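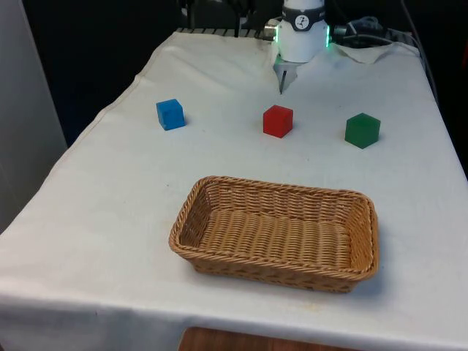 Hina Usmani is talking before she has her coat off. She has just come from the sound mix on her second feature, Filten, and she wants me to know that the rain in the last reel finally sounds like rain. "We had it sounding like bacon for a week," she says, dropping into the chair across from me and waving at the waiter as if they went to school together. "Lovely, crispy bacon. I was going out of my mind."

If you saw her first picture, The Talpur Road, you will remember how quiet it was, and how long it let its people sit at kitchen tables before anyone got around to saying the thing they had come to say. It was shot for very little money with a crew of eight, and it found its audience slowly, one festival and one late-night screening after another. I saw it with five other people on a Tuesday and have been pestering friends about it ever since, so you can imagine how glad I was when she agreed to lunch.

Filten is a bigger film, though she winces a little at the word. It follows a ferry pilot, played by Edivaldo Rocha, who comes back to the island town of the title to sell his late mother's house and finds his sister (Amna Virk) still living in it, with no plans at all to leave. That is more or less the whole story, and Usmani is happy to tell it to anyone.

"People ask me not to spoil it and I say, what would I spoil? He wants to sell, she wants to stay. You could guess the end in the first ten minutes and I don't think it would hurt you one bit. I read the last page of every book first. My husband thinks it's a sickness."

She wrote the part of the sister for Virk, whom she had met years ago at a table read for a television show that never got made. Rocha was harder to land. He was in the middle of a long stage run and said no to her twice, both times very politely.

"The second no was such a nice letter that I wrote back to thank him for it, and I put in a new scene, just the one, the scene with the two of them cleaning out the pantry. I didn't ask him anything. I only said I thought he might enjoy reading it. And he called me that weekend and said, all right, who's doing the cooking on this thing?"

The pantry scene runs close to the middle of the picture and was the first thing they shot. Her cinematographer, Kumaresan Subramaniam, had wanted to begin with the harbor, where the weather was good and everyone could warm up on wide shots, and Usmani admits he was probably right.

"Kumar is nearly always right, it's very tiring. But I was scared of that scene, and I can't carry a scare around for a whole shoot. I wanted it behind me. So there we all were on the first morning, the two of them up to their elbows in old jars, and Amna started laughing at a label, which wasn't in the script, and then Edivaldo went, and I just let it roll. It's in the film. It's the best minute in the film, and I didn't write a word of it!"

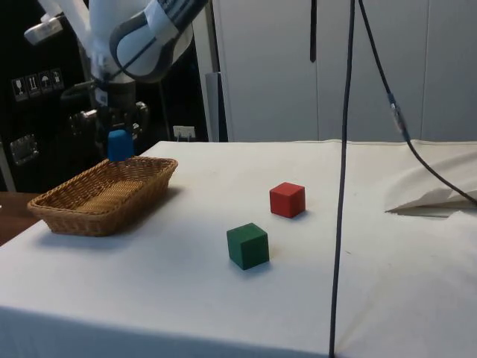
Cutting it down

The first assembly came in far too long, and for a while she could not see a way to shorten it. Her editor, Tariq Rizvi, asked for a weekend alone with the material and came back having taken out an entire character, a neighbor with a boat. Usmani went for a long walk, then had to call the actor. "He was kinder than I would have been. He's in the next one, I promised him, and he's holding me to it."

The next one is called Privska, and she is shy about it in a way she has not been about anything else over lunch. There is a script, 77 pages of it, and she'd like to be shooting by next September. It will be her first film with children in the lead, and she has been sitting in on school plays to get her ear in. "Have you been to one lately? Go to one. They face front and they shout, and you cry the whole way home."

By now the plates are gone and she has ordered tea, and she wants to know what I thought of the ferry sequence, and whether the horn was too loud.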